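Fold, Roll or Hang: Storing Large Gray Cover Cloths So They Come Out Flat
Project report, Textiles and Household Materials, Druvham College
Jocelyn Enriquez, Majdi Twal, Tímea Kelemen 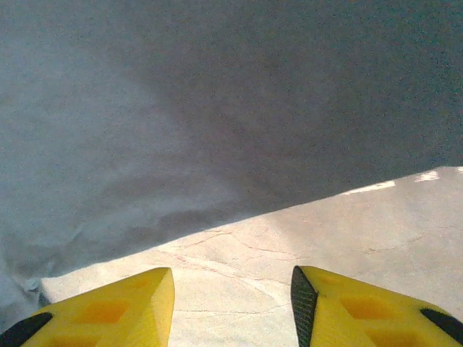
Figure 1. Gray cloth seen close up, with a wrinkled fold toward the lower left.

1. Background

The study rooms at Uvusside use large gray cloths to cover work tables between classes. The cloths are taken off in the morning, put away in a cupboard, and spread out again at the end of the day. By the end of a term many of them have hard creases that do not drop out when the cloth is laid flat. Students who use the tables for cutting patterns have complained that paper will not sit level on a creased cloth, and the person on closing duty often irons the worst ones, which takes time.

Our supervisor, Benedetta Cocco, suggested we look at the way the cloths are put away. There is no written rule for this at Uvusside. Some people fold into quarters, some fold in thirds and then in half, and some push the cloth onto the shelf in a bundle. We wanted to find out which method leaves the fewest creases and whether that method is one people would be willing to use.

2. Questions

Which storage method leaves the lowest crease score after one night, and after 14 nights?
How long does each method take one person working alone?
Does the position of the cloth in the pile make a difference?

3. Materials

We used 19 cloths from the Uvusside cupboard. All are plain gray with a fine, slightly grainy surface. They were bought in two batches from Firano and have been washed many times, so the labels are gone or unreadable. We did not test the fiber content. The two batches feel the same in the hand but the older one is a little softer, and we marked those cloths with a white thread at one corner so that we could look at them separately later.

We also used cardboard tubes, a clothes rail with clip hangers, a desk lamp, a yardstick, a kitchen timer, and one table wide enough to take a cloth with no overhang on the long sides.

Before the first round all the cloths were washed together at the same setting, line dried indoors, and ironed by Tímea. This was the only ironing in the project until the last day.

4. Methods compared

Quarter fold. The cloth is folded in half lengthwise, in half again, and then into a square. Edges are matched by hand and each fold is smoothed once with the palm.

Thirds fold. The two long sides are folded in over the middle, and the strip is then folded in half twice. The folds were not pressed down.

Roll. The cloth is folded in half once and rolled onto a cardboard tube.

Hang. The cloth is folded in half once and clipped to a hanger along the fold.

Bundle. The cloth is gathered up and put on the shelf. We included this because it is what often happens at closing time.

5. Scoring creases

We tried to find a simple way to measure a crease and did not find one that worked on its own. The height of a crease can be taken with a ruler when it is sharp, but soft wrinkles spread out and have no clear top. On gray cloth the shading is easier to read than the height. A dip in the cloth shows as a darker area and a raised fold has a light side and a shadow side. We decided to use a side light and score by eye.

Each cloth was laid on the table with the lamp at the same end every time and the ceiling lights off. Two of us scored it separately without talking, and the scores were averaged. The scale runs from 0 (no visible lines) to 100 (creases over the whole surface). We practiced on cloths that were not in the study until our scores were close. Majdi tended to score higher than Jocelyn in the first practice and the two of them went back over the same cloths until they agreed on what counted as a crease and what was only the cloth lying unevenly.

The second point caused the most trouble. A cloth that is put down quickly will ripple near the edges even if it has no creases in it. We added a step to the procedure: after laying the cloth down, one person lifts each corner and lets it fall once. Whatever was left after that was scored.

6. Results

After one night the differences were small for four of the methods. Quarter fold, thirds fold, roll and hang all gave cloths that looked acceptable once the corners had been lifted. The bundled cloths already had wrinkles in every direction and scored highest.

After 14 nights the methods had separated. The bundled cloths averaged 49. The quarter fold was next, and nearly all of its score came from the crossing point in the middle, where the creases meet. The thirds fold did better than we expected. Its lines were just as long but softer, and several of them could be smoothed out by hand. The rolled cloths had the lowest scores. They showed one faint line down the center from the first fold and some small ripples at the ends where the cloth had not been rolled evenly.

The hung cloths were hard to place. They had almost no creases over most of the surface, but the clips left marks along the fold, and two cloths had stretched slightly between the clips. If the marks are left out of the score, hanging is as good as rolling.

Position in the pile mattered for the folded cloths. Those at the bottom had sharper lines than those at the top for both types of fold. The older cloths with the white thread did not score differently from the newer ones in any group.

7. Time

Bundling was the fastest and rolling the slowest. Rolling was also the method people found most awkward alone, as the cloth drifts to one side and has to be unrolled and started again. With two people it was quick. The thirds fold took a little less time than the quarter fold because there are fewer edges to match.

8. Problems with the study

The scoring depends on the people doing it. Ka-ming Wan, who was not part of the group, scored a few cloths for us on the last day and her order was the same as ours, but her numbers were lower.

The cupboard at Uvusside is next to a radiator. We did not record temperature or humidity. The rail stood on the other side of the room, so the hung cloths were stored in slightly different conditions from the rest.

We only tested one kind of cloth. Ocampo, the other building, uses a heavier cover with a coating on the back, and we would expect that to behave differently.

9. Recommendations

For daily use we recommend the thirds fold, with the folds left unpressed and the piles kept low. The pile should be turned over once a week so that the same cloths are not always at the bottom. For the summer break the cloths should be rolled on tubes by two people and laid flat on the top shelf.

We have written the folding steps on a card and taped it inside the cupboard door. Tímea will check the cloths again in August and add the scores to the table kept in the department folder.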